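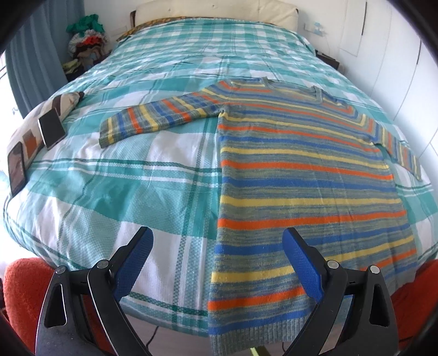

Section 5. Assembling the Drutari Paper Garland and Backdrop Set

5.1 Scope of this section

This section covers the assembly, hanging and removal of the tissue garland and fringe backdrop supplied with the Drutari party decoration set. Instructions for the table centerpieces are given in Section 6. The set is intended for indoor use at birthdays, showers, graduation parties and similar gatherings. It may be used on a covered porch in calm, dry weather, subject to the cautions in 5.6.

Persons assembling the set for the first time should read the whole section before opening the tissue packs. Once unfolded, the tissue sheets cannot be returned to their original creases.

5.2 Parts and tools

The following parts are supplied:

Tissue packs, sorted by color
Cotton hanging cord, on a card
Backdrop header strip with adhesive tabs
Fringe panels, rolled
Removable wall hooks
Spare adhesive tabs

The following items are not supplied and should be at hand before work begins:

Sharp scissors
Tape measure
Pencil
Stepladder with a locking brace
A clean, dry table at least 5 feet long

Note: Sets sold through Forton stores contain white cord. Sets sold by mail from the Ciltgate warehouse contain natural cord. The two are the same length and strength and may be used together.

5.3 Making the tassels

1. Open one tissue pack and lay the sheets flat on the table, one on top of another, with the edges lined up.

2. Fold the stack in half lengthwise, then in half again in the same direction.

3. Starting at the open end, cut strips toward the fold. Stop each cut 2 inches short of the fold. The uncut part forms the loop.

4. Unfold the stack and separate the sheets. Work slowly, as the cut strips tangle easily.

5. Roll each sheet tightly along its uncut center so that the strips hang from both ends.

6. Twist the rolled center until it is firm, bend it into a loop, and twist the base of the loop three more times.

7. Set the finished tassel aside with the strips lying straight. Do not stack tassels more than two deep.

Note: If a loop will not stay closed, wrap its base with a narrow piece of clear tape. Glue is not recommended, as it may stain the tissue and the cord.

5.4 Stringing and hanging the garland

1. Measure the span where the garland will hang. Add 17 inches to allow for the drape and for a knot at each end.

2. Cut the cord to this length.

3. Thread the cord through the tassel loops in the chosen color order. Space the tassels evenly, with no fewer than 5 inches between loops.

4. Tie a simple knot behind each loop to keep the tassel from sliding.

5. Wipe the wall with a dry cloth and press each hook firmly in place for 10 seconds. Wait one hour before placing any weight on the hooks.

6. Tie the cord ends to the hooks. Adjust the drape from the floor, not from the ladder.

CAUTION: Do not fasten the cord to light fixtures, ceiling fans, sprinkler heads or smoke alarms.

5.5 Hanging the fringe backdrop

1. With a pencil, make a light mark on the wall at the planned height of the header strip. Make a second mark at the other end and confirm that the two are level.

2. Remove the backing from the adhesive tabs on the header strip.

3. Press the strip to the wall from the center outward.

4. Attach the fringe panels one at a time, working from left to right. Each panel should overlap the one before it by the width of the printed guide line.

5. Comb the fringe downward with the fingers. Trim any uneven ends once all panels are in place.

Note: The tabs are made for painted drywall, glass and finished wood. They should not be used on wallpaper, brick or fresh paint. For these surfaces, the McKinnon freestanding frame is available separately and is covered by its own guide.

5.6 Safety

CAUTION: Tissue and fringe burn readily. Keep all parts well away from candles, heaters, grills and sparklers.

CAUTION: Cord presents a strangulation hazard. Hang the garland out of reach of small children and take it down promptly after the event.

Do not block exits or cover exit signs. In rented halls, obtain permission before attaching anything to a wall.

5.7 Removal and storage

1. Detach the fringe panels before removing the header strip.

2. Pull each adhesive tab slowly downward, keeping it close to the wall.

3. Roll the panels around the original core and wind the garland loosely onto the card.

4. Store all parts flat in a dry place out of direct sunlight.

Used adhesive tabs cannot be applied a second time. Replacement tabs are listed with the other spare parts in Section 8.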